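제3장 집기 작업의 평가: 성공률 앞에 정해야 하는 것

이 장에서 배우는 것
시행을 단계로 나누는 방법
단계의 경계를 말로 쓰는 방법
두 채점자의 판정이 다를 때의 처리
표를 읽을 때 분모를 확인하는 습관

3.1 들어가며

앞 장에서는 사람의 시연으로 집기 정책을 학습하는 과정을 다루었다. 학습이 끝나면 누구나 먼저 성공률을 알고 싶어 한다. 로봇에게 같은 작업을 여러 번 시키고, 성공한 횟수를 전체 횟수로 나눈다. 계산은 초등학생도 할 수 있다. 그러나 무엇을 성공이라고 부를 것인지, 그리고 실패한 시행이 어디에서 실패했는지를 미리 정하지 않으면 이 숫자를 가지고 다음 일을 할 수 없다.

이 장에서 계속 사용하는 예는 Ostport 실험실에서 수행한 Urkine 과제이다. 작업은 작은 큐브 하나를 집어서 지정된 바구니로 옮기는 것이다. 큐브의 출발 위치는 두 종류가 있다. 하나는 테이블을 덮은 천 위이고, 다른 하나는 바구니 안이다. 비교한 정책은 Chu와 Wuto이다. 두 정책은 같은 시연 자료로 학습하였고, 관측을 입력하는 방식만 서로 다르다. 입력 방식의 차이는 다음 장의 주제이므로 여기에서는 설명하지 않는다.

과제를 시작한 첫 주에 우리는 성공과 실패만 기록하였다. 기록지에는 동그라미와 가위표가 있었고, 비고란은 거의 비어 있었다. Chu의 시행 100회 가운데 33회가 실패였다. 그런데 연구 회의에서 Tien-fu Tsai가 이 실패들 중에서 손가락이 큐브에 닿지도 못한 것이 몇 회인지 물었을 때, 기록지만 보고는 대답할 수 없었다. 영상을 처음부터 다시 보아야 했고, 그 일에 이틀이 걸렸다. 이 장의 방법은 그 이틀 뒤에 만들어졌다.

3.2 시행을 단계로 나누기

우리는 한 번의 시행을 접근, 정렬, 파지, 이송, 놓기의 단계로 나눈다. 다른 교과서에서는 정렬을 접근에 포함시키는 경우도 많다. 우리가 둘을 분리한 이유는 바구니 때문이다. 천 위에 있는 큐브는 여러 방향에서 다가갈 수 있지만, 바구니 안에 있는 큐브는 벽이 둘러싸고 있다. 손가락은 벽과 큐브 사이의 공간으로 내려가야 한다. 큐브 가까이까지 잘 가는 정책이 이 공간에서 멈추는 일이 있고, 접근과 정렬을 하나로 묶으면 이 차이가 기록에 남지 않는다.

각 단계의 정의는 다음과 같다.

접근. 그리퍼가 대기 자세를 떠난 때부터 손가락 끝이 큐브의 윗면 근처에 올 때까지이다. 이 단계에서는 손가락이 큐브의 한쪽에 치우쳐 있어도 된다.

정렬. 접근이 끝난 때부터 큐브가 벌어진 두 손가락 사이에 놓일 때까지이다. 손가락은 아직 큐브에 닿지 않는다. 이 단계에서 손가락이 큐브를 밀면 정렬 실패로 기록하고, 밀린 뒤에 다시 맞추어 집은 경우에는 복구 표시를 함께 적는다.

파지. 손가락이 닫히기 시작한 때부터 큐브가 바닥에서 떨어질 때까지이다. 바닥은 천일 수도 있고 바구니의 바닥일 수도 있다.

이송. 큐브가 바닥에서 떨어진 때부터 목표 바구니의 테두리 안쪽 위에 올 때까지이다.

놓기. 이송이 끝난 때부터 손가락이 벌어지고 큐브가 바구니 안에서 정지할 때까지이다. 큐브가 테두리에 걸려서 정지한 경우는 성공으로 인정하지 않는다.

정의를 읽으면 모든 경계가 눈으로 볼 수 있는 사건으로 되어 있다는 것을 알 수 있을 것이다. 로봇의 내부 신호를 경계로 사용하는 방법도 있다. 예를 들어 그리퍼에 닫기 명령이 전달된 시각을 파지의 시작으로 정할 수 있다. 이 방법은 정확하고 자동으로 처리할 수 있지만, 명령의 형식이 다른 정책을 비교할 때에는 같은 시각이 같은 의미를 가지지 않는다. 학생 여러분이 자기 실험에서 내부 신호를 사용한다면, 적어도 일부 시행에서는 영상의 판정과 비교해 보기를 권한다.

3.3 한 시점만 보고 판정할 수 있는 것

단계의 정의가 좋은지 확인하는 쉬운 연습이 있다. 정지 영상을 순서 없이 놓고, 각각이 어느 단계에 속할 수 있는지 말해 보는 것이다. 정지 영상에는 앞과 뒤가 없다. 그래서 어떤 영상은 한 단계로 정해지지 않고, 둘 이상의 단계가 후보로 남는다. 후보를 모두 적은 다음에 3.2절의 정의로 돌아가서, 후보를 줄이려면 어떤 정보가 더 필요한지 생각한다.
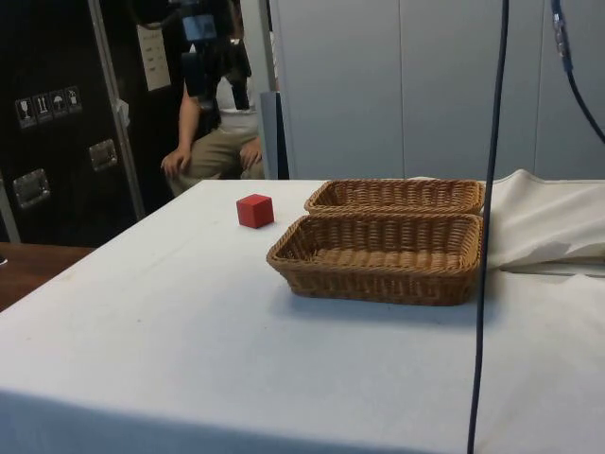
그림 3.1 큐브는 천 위에 있다.
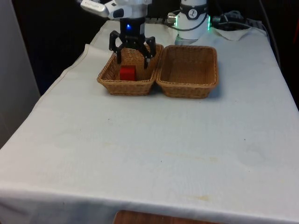

그림 3.2 큐브는 왼쪽 바구니 안에 있고 손가락은 벌어져 있다.

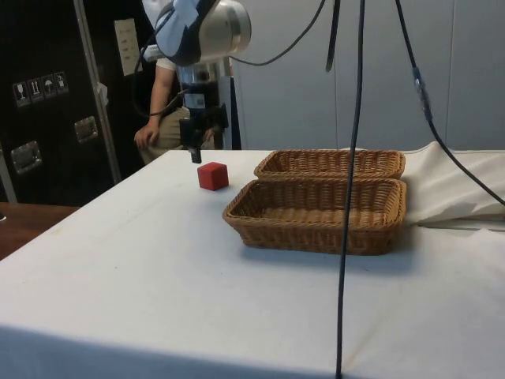
그림 3.3 손가락 끝이 큐브의 왼쪽 위에 있다. 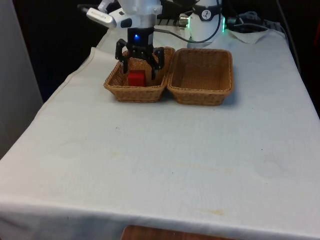 그림 3.4 큐브는 두 손가락 사이에 있으며 접촉은 없다.

Kazue Ogura는 이 절의 초고를 읽고, 정렬이 끝난 상태와 놓기가 끝난 직후의 상태는 한 시점에서는 구별할 수 없지 않으냐고 물었다. 두 경우 모두 손가락은 벌어져 있고 큐브는 그 사이에 있으며, 채점자가 그림만 받았다면 어느 쪽으로 적어도 틀렸다고 말할 수 없다는 지적이었다. 또한 학생이 이것을 자신의 부주의라고 생각하지 않도록 본문에 분명히 써 달라고 요청하였다.

이 지적은 옳다. 우리의 정의에서 정렬의 끝과 놓기의 끝은 겉모양이 같을 수 있고, 차이는 시간의 방향에만 있다. 따라서 그림 3.4와 같은 배치를 보고 한 단계만 답하면 정의를 잘못 사용한 것이 된다. 바른 답은 후보를 모두 적고, 직전의 영상이 필요하다고 쓰는 것이다. 그림 3.2에 대해서도 같은 주의를 해야 한다. 손가락이 내려가는 중인지 올라가는 중인지는 앞뒤의 영상이 있어야 정할 수 있다.

그림 3.3은 접근의 끝 부분을 생각하게 한다. 그러나 여기에서도 손가락이 큐브로 가는 중인지, 한 번 놓친 다음에 물러나는 중인지는 알 수 없다. 이런 문제 때문에 우리는 채점자에게 정지 영상만 주지 않고, 시행 전체의 영상을 주고 경계의 시각을 적게 한다. 정지 영상은 연습과 토론에만 사용한다.

카메라의 위치에 대해서도 한마디 덧붙인다. 어떤 방향에서는 앞에 있는 바구니가 뒤에 있는 바구니의 안쪽을 가린다. 바구니의 안이 보이지 않는 영상으로는 놓기를 판정하지 않는다는 규칙을 미리 정해 두어야 한다. 규칙이 없으면 채점자는 그리퍼의 움직임을 보고 큐브의 위치를 추측하게 되고, 그 추측은 기록지에서 관찰과 같은 모양으로 남는다.

3.4 두 사람이 채점하기

Urkine 과제에서는 모든 시행을 2명이 독립적으로 채점하였다. 채점은 Lai-ching Au와 Tsz-kin Fung이 맡았다. 채점자는 어느 정책의 영상인지 모르는 상태에서 영상을 받았고, 채점이 모두 끝날 때까지 서로의 기록지를 보지 않았다.

한 시행의 채점에는 약 3분이 걸린다. 처음에는 더 오래 걸리는데, 정의를 자꾸 다시 읽기 때문이다. 이것은 나쁜 일이 아니다. 정의를 읽지 않고 빨리 적는 채점자의 기록을 나중에 보면, 자기만의 정의가 조금씩 생겨 있는 경우가 있다.

판정이 다를 때의 절차는 다음과 같이 정하였다. 먼저 두 사람이 같은 영상을 함께 보고, 각자 자기 판정의 근거가 되는 사건을 말한다. 근거가 같은 사건이고 시각만 조금 다르면 두 시각의 중간을 사용한다. 근거가 다른 사건이면 3.2절의 정의를 다시 읽고 합의한다. 합의가 되지 않으면 그 시행은 보류로 두며, 보류의 수를 결과 표에 따로 적는다. 보류를 실패에 넣거나 표에서 빼면 안 된다.

차이가 가장 많이 나온 곳은 정렬과 파지의 경계였다. 손가락이 닫히기 시작한 시각은 손가락의 움직임이 느릴 때 찾기가 어렵다. Fung은 처음으로 간격이 줄어든 시각을 적었고, Au는 간격이 줄어드는 것이 확실해진 시각을 적었다. 둘 다 정의의 문장에 어긋나지 않는다. 그래서 10월 30일 수요일의 회의에서 정의에 한 문장을 추가하였다. 간격이 줄어든 뒤에 다시 넓어지지 않고 접촉까지 이어질 때, 그 줄어듦의 첫 시각을 파지의 시작으로 한다는 문장이다. 이미 채점한 시행도 이 문장에 따라 다시 채점하였다.

정의를 도중에 고치는 것에 대하여 불안하게 생각하는 학생이 많다. 고치는 것은 허용된다. 다만 언제 고쳤는지, 어떤 시행을 다시 채점하였는지를 기록해야 하고, 고친 정의를 일부 시행에만 적용해서는 안 된다. 우리의 경우에는 추가한 문장이 최종 성공률에 영향을 주지 않았다. 영향을 받은 것은 단계별 소요 시간이며, 특히 정렬의 시간이 그러하였다.

3.5 분모의 문제

단계별 결과를 표로 만들 때 학생들이 자주 하는 실수는 모든 단계에 같은 분모를 쓰는 것이다. 파지에 도달하지 못한 시행은 이송을 시도할 기회가 없었다. 이 시행을 이송의 분모에 넣으면 이송의 성공률이 실제보다 낮게 나오고, 독자는 이송에 문제가 있다고 오해한다. 각 단계의 분모는 그 단계를 시작한 시행의 수이다.

이 규칙을 따르면 뒤의 단계로 갈수록 분모가 작아진다. 분모가 작아지면 같은 비율이라도 믿을 수 있는 정도가 달라지므로, 비율 옆에 분모를 반드시 적는다. 논문의 지면이 부족하면 비율을 빼고 횟수만 적는 편이 낫다. 횟수가 있으면 독자가 비율을 계산할 수 있지만, 비율만 있으면 횟수로 돌아갈 수 없다.

또 한 가지는 출발 위치의 구별이다. 천 위에서 시작한 시행과 바구니 안에서 시작한 시행은 표에서 다른 줄에 쓴다. 두 정책을 합계로만 비교하였을 때 우리는 Chu와 Wuto가 거의 같다고 판단하였다. 줄을 나누어 보니 Wuto는 바구니 안의 정렬에서 자주 멈추었고, Chu는 천 위의 파지에서 큐브를 놓치는 일이 많았다. 서로 다른 약점이 합계에서는 서로 가려져 있었다.

3.6 이 장의 나머지 부분

3.7절에서는 단계별 성공률의 신뢰구간을 구하는 방법을 설명한다. 3.8절에서는 복구 표시가 붙은 시행을 어떻게 다룰지 논의한다. 이 부분은 연구자 사이에서도 의견이 갈리므로, 우리의 선택과 함께 다른 선택도 소개하였다. 3.9절의 실습에는 자기 실험실의 영상이 필요하다. 영상이 준비되지 않은 독자는 3.9절을 나중에 읽어도 된다.

읽기 전에 할 일

1. 자기 실험실의 집기 작업을 하나 골라서 단계로 나누고, 각 단계의 시작과 끝을 한 문장씩 쓴다. 문장에는 눈으로 볼 수 있는 사건만 사용한다.

2. 쓴 문장을 동료에게 주고, 설명을 덧붙이지 않은 채 시행 하나를 채점하게 한다. 자신의 기록과 다른 시각에 표시를 한다.

3. 그림 3.1부터 그림 3.4까지를 보고, 각 그림에 대하여 가능한 단계를 모두 적는다. 시행이 시작되기 전이나 끝난 뒤일 가능성도 후보에 넣는다. 후보가 둘 이상이면 직전의 영상에서 무엇을 확인할지 함께 적는다.

Erzsébet Csonka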